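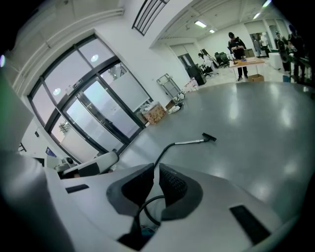 A vacuum's long silver tube and flat black head, on a shiny gray floor near the front doors.

Why Does a Vacuum Cleaner Suck Up Dirt?

Have you ever watched someone vacuum a really big floor, the kind you find just inside a school or a library, and wondered where all those crumbs go and why they want to go there in the first place? It's a good question, and the answer begins with something you can't even see: air!

Air is all around you, pushing gently on everything, on your nose and your knees and the floor too. Inside a vacuum cleaner there is a fan that spins terribly fast (much faster than the one on your bedroom ceiling), and it throws air out of the machine. Now there is less air inside than outside, so the outside air comes rushing in to fill the space, and it brings the dust along for the ride.

The part that sits on the floor is called the head. It's wide and flat so that it can clean a nice broad stripe each time you push it. From there the air zooms up a stiff tube, and then into a hose. Look at the thin black hose in our picture and see how it curves! A hose has to bend, or you would be stuck cleaning in one straight line all day long.

At the other end is a bag or a bin. The air slips out through a filter, which is a bit like a very, very fine kitchen strainer, and the dirt stays behind.

Places with big glass doors need plenty of cleaning, as you can imagine, with everybody's shoes bringing in sand and bits of leaf and goodness knows what else. Marites Padilla cleans the front hall at the Eldale library every morning before the doors open, and she told us that 600 pairs of shoes can come through on a busy day in January. That's a lot of grit!

Try it yourself: tear up a paper napkin into 60 tiny pieces and spread them on a plate. Hold a drinking straw just above one piece and breathe in gently. Did it jump up and stick to the end? Now carry it over to a cup and let go. You've just been a vacuum cleaner!

Written by Jennylyn Panganiban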